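教示作業（ロボット操作の実演収集）

教示作業とは、人がロボットの腕を直接手で動かし、または離れた場所から操縦して、目的とする動作の手本を与える作業をいう。得られた手本は「実演」または「デモンストレーション」と呼ばれ、関節角度、手先の位置と姿勢、把持部の開閉量、カメラ映像などを時刻とともに記録した一連のデータとして保存される。産業用ロボットの分野では古くからティーチングの名で行われてきたが、近年は、記録した軌道をそのまま再生する用途に加え、模倣学習の学習データを得る手段としても広く用いられている。

概要

教示の方式は、直接教示と遠隔教示に大別される。直接教示では、作業者が腕の先端または中間の関節を握り、目的の経路に沿って動かす。制御装置は腕の自重を補償し、作業者が小さな力で動かせる状態を保つ。遠隔教示では、作業者は操縦用の小型アーム、三次元入力装置、手持ちのコントローラーなどを用い、その動きを対象のロボットに伝える。いずれの方式も、実機のほか、計算機上に再現した仮想環境で実施することができる。

仮想環境における教示は、物体の配置を短時間で初期状態に戻せること、衝突による機器の損傷が生じないことから、作業者の訓練や課題設計の検証に適する。一方、接触時の摩擦や物体の変形については実機との差が残るため、得られた実演を実機に適用する際には別途の検証を要する。

課題の構成

卓上作業を対象とする教示では、日用品を模した物体を作業台に置き、把持、移動、収納などの課題を設定するのが一般的である。代表的なものに、箱や缶をかごに入れる収納課題がある。この課題は、接近、把持、持ち上げ、搬送、解放の各段階に分けて記述され、段階ごとに成否の基準が定められる。

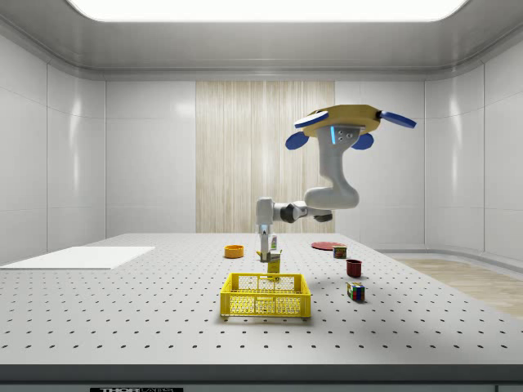

図1　黄色いかごの上で小箱を保持するグリッパー（シミュレーション）

収納課題で作業者の技量が表れやすいのは、搬送から解放に移る段階である。かごの縁に対する高さが不足すると、保持した物体または指先が縁に接触するおそれがある。反対に高い位置で解放すると、落下後の姿勢が一定しない。このため教示要領では、縁を越えてから水平移動を終え、その後に降下して指を開く手順が標準とされることが多い。

遠隔操縦の手順

遠隔操縦による教示は、通常、次の順序で進められる。初めに操縦装置と対象ロボットの姿勢を対応づけ、基準点を合わせる。続いて記録を開始し、作業者は画面または目視により手先の位置を確認しながら課題を行う。動作の完了後、手先を待機位置に戻して記録を終了し、成否の区分を付す。

操縦量と手先の移動量の比は縮尺と呼ばれる。接近時には大きな縮尺を、把持の直前には小さな縮尺を用いる方法が知られている。縮尺を切り替える際は手先を停止させ、切り替えによる不連続な動きが記録に混入しないようにする。通信の遅延が大きい場合には、作業者が過大な修正操作を加えやすくなり、軌道に振動が現れる。

手先の視点

全体を見渡す視点では、対象物と指先との相対的な位置を正確に判断しにくいことがある。これを補うため、グリッパーの近傍に設けた視点の映像が併用される。手先の視点は、指の間に対象物が収まっているかどうかを確かめるうえで有効であり、学習時の入力としても利用される。
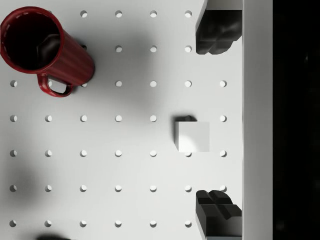
図2　白い小さな立方体の付近で向かい合う黒い指（シミュレーション）

把持の教示にあたっては、対象物の中心と指の閉じる方向とのずれに注意が払われる。ずれを残したまま指を閉じると、片側の指が先に接触し、対象物が押し動かされる。小型の物体では、わずかなずれでも把持の失敗につながることがある。作業者はいったん手先を止め、位置を修正してから指を閉じるよう指導される。ただし、停止時間が長い実演が多数含まれると、学習後のロボットが同じ位置で動作を止める傾向を示すことがあり、停止区間を編集によって短縮する場合がある。

実施例

クロークソープ（Clorkthorpe）の教示研修施設では、ヴェルナ・マルケッティ（Verna Marchetti）の監修により、仮想環境を用いた卓上作業の教示課程が設けられている。課程で使用する記録管理ソフトウェア「ジルヌラ（Zirnura）」は、各実演に課題名、作業者番号、初期配置および成否を付して保管するものである。2022年1月7日（金曜日）に改訂された同施設の教示要領では、受講者一人が収録する実演を80件とし、3件続けて失敗した場合は操縦を中断して基準点の確認に戻ることが定められた。改訂後の最初の課程では、363件の実演が審査を経て保管の対象となった。

審査はエルハン・ギュンドードゥ（Erhan Gündoğdu）とゲメチュ・エンダレ（Gemechu Endale）が分担した。両名の判定が一致しない実演は保留に区分され、映像と関節角度の記録を照合したうえで再判定が行われる。

初期配置の多様性

同一の配置のみで収録した実演を学習に用いると、物体の位置が変わった際に動作が成立しないことがある。そのため収録計画では、対象物の位置と向きを変え、課題に関係しない物体も併せて配置する。無関係な物体は妨害物と呼ばれ、対象物の識別や経路の選択に関する能力を養う目的で用いられる。

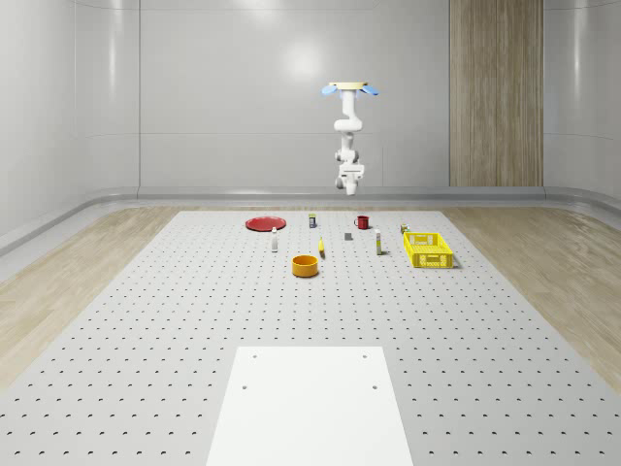 失敗した実演は、すべて廃棄すべきか。
一律に廃棄する必要はない。把持に一度失敗した後に修正して課題を完了した実演は、復帰動作の手本として利用できる。完了に至らなかった実演も、成否を判定するモデルの学習や作業者への指導に用いられるため、成功した実演と区分して保管することが望ましい。

品質管理

収録した実演は、学習に供する前に、欠落した時刻の有無、映像と関節角度の同期、課題指示との一致について点検される。複数の作業者が参加する収録では、経路の取り方や操作速度に個人差が生じる。差が過度に大きい場合には、模範となる実演を全員で確認し、教示要領に手順の細目を追加する。

関連項目

直接教示
遠隔操縦
模倣学習
オフラインティーチング
エンドエフェクター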